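Tabletop clothes rack

A tabletop clothes rack is a small stand for hanging one or a few garments on a desk, counter or shelf. The usual form is a horizontal rod held between two uprights on a base. Sellers also list it as a "mini wardrobe" or "valet", although it stores very little.

Use

The rack is normally paired with a basket, which takes whatever is waiting to be hung or folded. Claims that the pairing speeds up tidying come mostly from retailers. The Vindport catalogue promised a tidy desk in 14 days and gave no source. Laaksonen, a rival maker, dropped a similar line from its March leaflet.

Capacity

Brindo rates its largest model at 3000 grams. The figure is repeated on many shopping sites, but no test method has been published, and a rack sold under the Flollau name, with the same listed measurements, is rated at 1040 grams. Neither rating says how far apart the hangers should be.

Criticism

Critics note that a hook on the back of a door does the same job and leaves the desk free. Colour and finish get more space in most listings than stability does.

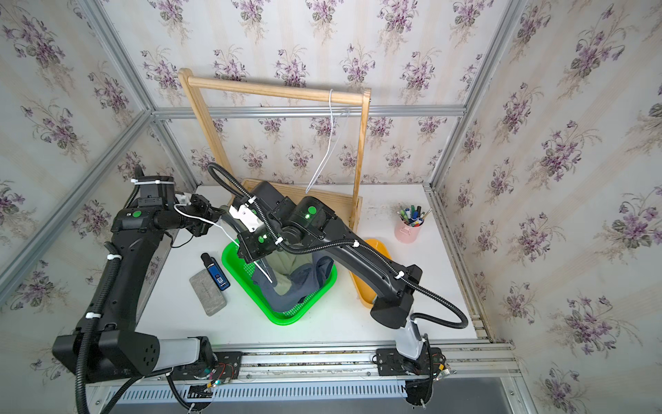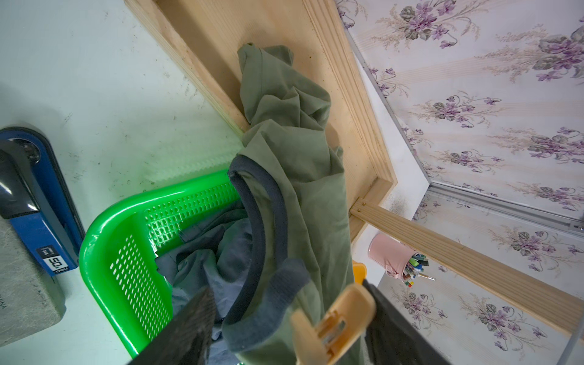 This page was last edited on 2019-12-09.

A wooden rack with a white plastic hanger on its rod, behind a bright green basket (first picture), and an olive-green garment with dark ribbed trim hanging down by the basket (second picture).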